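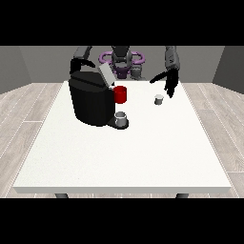
Aurora Gouveia has a coffee subscription to sell me, and for the first half hour she is very good at it. Her company, Carrilho, ships pods and beans to homes and small offices, and she wants me to understand that most of us have been drinking stale coffee all our lives.

"People check the date on milk and bread," she says. "Then they'll keep a bag of coffee open on the shelf for two months and wonder why it tastes flat."

I admit to the bag on the shelf. I also tell her that I like it fine, and she gives me the look a dentist gives you.

We are talking at the Perkville office, where Carrilho moved last July from a smaller place in Wondadham. The basic plan sends a box every 20 days. The subscriber fills out a taste form first, with questions about chocolate, fruit and how they feel about grapefruit, and the form decides what goes in the box. I filled it out twice before coming, changing only the grapefruit answer, and got the same coffee both times. I ask her about that.

"The form is a starting point," Gouveia says. "It learns from your ratings."

How many ratings does it need? She says at least 3 boxes' worth, which by my math is two months of paying for coffee somebody guessed at. She doesn't argue with the math. She does say that a supermarket never asks you anything at all, and I have to give her that one.

The freshness claim is harder to pin down. Carrilho's leaflet says its coffee arrives "at its peak," and I wanted to know when that is. Gouveia first says a week after roasting, then says it depends on the roast, then says it depends on how you brew. For pods, she says, the sealed package does most of the work and the roast date matters less. So why does the leaflet make the same promise for pods as for beans?

"It's a leaflet," she says. "You get four lines."

I like her for that answer, though I wouldn't put it on the leaflet.

She is on firmer ground with the taste test. Last year Carrilho set up a stand at the Utham food fair and poured two cups for anyone who stopped, one brewed from beans a week off the roast and one from beans three months older. According to Gouveia, 3877 people tried both and most picked the fresh one. I ask whether the cups were marked. They were — "fresh" on one, "store" on the other. I ask whether she would run it again with plain cups.

"I'd love to," she says, and then talks for a while about how hard it is to get a stand at Utham.

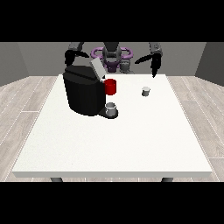
Fernanda Brandão, reached by phone a few days later, thinks I was too easy on the test and too hard on the coffee. She signed up two years ago and canceled after roughly 7 boxes. The coffee was good, she says, better than what she buys now. What wore her down was the pile. "I live alone. I drink one cup in the morning. By the time I'd finished a bag there was another one at the door, so I was drinking old coffee anyway, just more expensive old coffee."

She tried to stretch the deliveries out and found the longest gap on offer was 30 days. When I pass this along, Gouveia says a 45-day option is "being looked at." She also says that people who drink one cup a day should probably be on the pod plan, where nothing goes stale in an open bag. Brandão was never told that. She says she would have asked the price.

I asked the price. Per cup, the pods cost almost double the beans, and Gouveia says the gap will shrink as more people join. She wouldn't say how many people that would take.

She did send me home with a bag, roasted four days before. I made it the next morning next to a pot of my own, and my wife switched the cups around while I stood in the hall. I picked the Carrilho the first time and my own the second. The third time I said they were the same cup, and she told me they weren't.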